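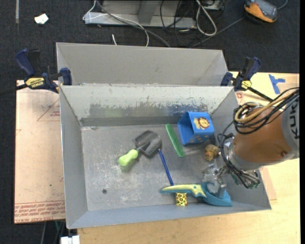 箱子里的东西:小铲子、狮子图案的蓝色盒子、长嘴玩具等。漆磨损在里面那一面壁上。

Netivden 邻里互助 > 家里和院子 > 收纳与修补 > 旧金属箱

金属箱里面的漆掉了,还可以放孩子的玩具吗?
Touran Jalali 发布,三月,星期六上午

大家好。我的中文不是母语,如果有句子写得不清楚,请你们问我,我会再解释。

我从 Pindevstead 的一个旧货仓库买了 6 个灰色的金属箱,上面是开口的,没有盖子。我想用它们放院子里的小工具和孩子在沙坑玩的东西。现在第一个箱子已经开始用了,里面有一把绿色手柄的小铲子、一个蓝色的带狮子图案的盒子、一个很像鸟嘴的黄色和青色的玩具(它的另外一头是宽的铲斗,我的儿子最喜欢它),还有一个豹纹的小圆筒、一个棕色的小人偶和别的小东西。

我的问题有三个。

第一,箱子里面的一面壁,有很宽的一条地方漆磨掉了,可以看到下面深色的金属。边缘的漆是一片一片的,不整齐。箱底也有很多白色的划痕,但是我觉得箱底只是划痕,没有那么严重。这样的漆对孩子有没有危险?他四岁,已经不把东西放进嘴里了,但是他的妹妹还会放。

第二,如果需要处理,我应该把旧漆全部去掉,还是只处理坏的那个部分?我没有电动工具,住的是楼房的一层,带一个小院子,不想让粉尘到处飞。

第三,小的东西全部在箱底混在一起,每次找一个东西都要把手伸进去翻。我丈夫说可以在里面做隔板,我觉得做隔板以后大的玩具就放不进去了。你们家里是怎么分的?

箱底靠近左下的地方还有一个小圆洞。我不知道它是本来就有的,还是以前的人自己打的。需要堵上吗?

先谢谢大家。

Hamidreza Golestani

你好,Touran。我以前在一个叫 Golestani 的小修理铺工作(是我叔叔的铺子,所以名字一样),做过很多旧柜子和旧箱子的漆。我按照你的顺序回答。

漆的安全问题,从照片是不能判断的。灰色的工业漆有很多种,旧的漆里面可能含有铅,看颜色看不出来。五金店或者网上有卖测铅的试纸,请你先买一包,按照说明书在掉漆的边缘测一下。试纸也不是百分之百准确,如果结果不清楚,可以把一小片漆送去检测。在知道结果以前,我建议先把玩具拿出来,用肥皂水洗干净再给孩子。特别是你的小女儿,她还会把东西放进嘴里,漆片很小,她拿到了你也许看不见。

如果测出来有铅,请不要自己打磨,干磨和湿磨都不要。这样的箱子可以放成年人用的东西,放在孩子拿不到的高处,或者不要了。

如果没有铅,我的做法是这样的:

先用塑料刮刀把已经翘起来的漆片轻轻刮掉。不要很用力,还粘得牢的漆让它留着。刮下来的碎片用湿纸收起来,包好扔掉。

然后用湿的砂纸磨边缘,磨到手指摸过去感觉不到台阶就可以了。很多人问我用什么号数,我是先用 240 的,再用 400 的。有人在网上推荐 60 号,我不同意,60 号太粗,会在金属上留下很深的纹,以后刷漆也能看出来。戴口罩和手套,在院子里做。

磨完用清水擦两遍,放在有太阳的地方让它干透。裸露的金属上面先刷一层防锈底漆,底漆干了以后再刷面漆。面漆我用过 Nukach 的水性金属漆,气味比较小,颜色里也有差不多的灰。刷两层薄的,比刷一层厚的好看很多。最后的等待时间请按照罐子上写的,不要因为摸起来不粘就马上放东西。我有一次等得不够,一个花盆放进去,第二天拿出来的时候底下的漆也跟着出来了。

你只处理坏的那一条就够了。箱底的划痕如果没有露出金属,我会不管它,放铲子这一类东西的箱子,底下一定还会有新的划痕。

关于小圆洞,我认为不要堵。院子里用的箱子有一个洞可以让水出去。你可以用手指摸一下洞的边缘,如果有毛刺,用小圆锉转几下,再点一点漆。

Niloufar Asadi

漆的部分我不懂,上面的朋友说得很详细了。我来说分东西的办法,我家有三个孩子,这个问题我们想了好几年。

我和你的意见一样,不要做固定的隔板。你的那个长嘴的玩具横着放就占了箱子的一整边,如果有隔板,它只能竖起来,孩子自己是放不回去的。孩子放不回去,最后还是你放。

我家现在的方法是大的东西直接放箱子,小的东西先放进一个小容器,小容器再放进箱子。你已经有那个蓝色的狮子盒子了,我觉得它很合适。小人偶、豹纹的圆筒、那根像笔一样的蓝色细棒,如果大小可以,就都住在狮子盒子里面。你告诉儿子:"小的东西回狮子那里。"他能记住,四岁的孩子记图案比记规则快得多。我的第二个孩子就是这样学会的,不过他那个盒子上是一只乌龟。

盒子要让它站着放,开口向上。我看见它现在是歪倒的,开口朝着旁边,这样放进去的小东西还是会跑到箱底。如果它容易倒,可以在盒子底下贴两条魔术贴,箱底对应的位置也贴上。魔术贴请等漆的事情做完了再贴。

还有一个建议,铲子和玩具要分开。那把小铲子,如果它是你种花的时候真的在用的工具,上面会带泥土,也许还有肥料,和会进嘴里的玩具放在一个箱子里我觉得不太好。你后面还有一个箱子看起来是空的,可以让它做工具箱。我们家工具箱放在架子的上层,玩具箱放地上。

另外那个绿色的、半透明的、像梳子一样的长条是什么?我女儿有一个差不多的,是在沙子上画波浪用的。这样薄的东西我会靠着箱壁立起来,不然它总是在最下面,找不到。

箱子不要装满。我试过很多次,装到一半的时候孩子愿意收拾,超过一半他就把整个箱子倒在地上了。你有 6 个箱子,可以用两个放玩具,每个星期换一次,没有拿出来的那一箱孩子会觉得是新的。

Ehsan Karimi

我的办法简单一点,可能不是最好的。我买了一块厚的橡胶垫,按照箱底的大小剪好,铺在里面。东西放进去没有那么大的声音,底下的漆也不会再被划。有洞的地方,垫子上也剪一个洞。

箱壁我没有刷漆,只是用了一张软的塑料板挡住,夹子夹在箱口上。后来有水进到板子后面,里面生锈了,所以这个部分请不要学我。

测铅试纸的事情我同意 Hamidreza,先测。

Touran Jalali 在下面补充:

谢谢三位,写得这么仔细,我读了两遍。试纸我已经订了,收到以前玩具先放在一个布袋里。小圆洞我摸过了,边缘是光滑的,我就让它留着。绿色的长条我也不知道叫什么名字,它是和沙坑玩具一起来的,Niloufar 说的画波浪我会和儿子试一试。

还想问 Hamidreza 一件事,如果六个箱子都要补漆,底漆买小罐够不够?每个箱子坏的地方都不大,最宽的就是这一个。

Hamidreza Golestani 回复:

只补坏的地方,小罐够了。底漆开罐以后不容易保存,建议六个箱子安排在同一天刷。

联系我们 | © Netivden 邻里互助 | 返回顶部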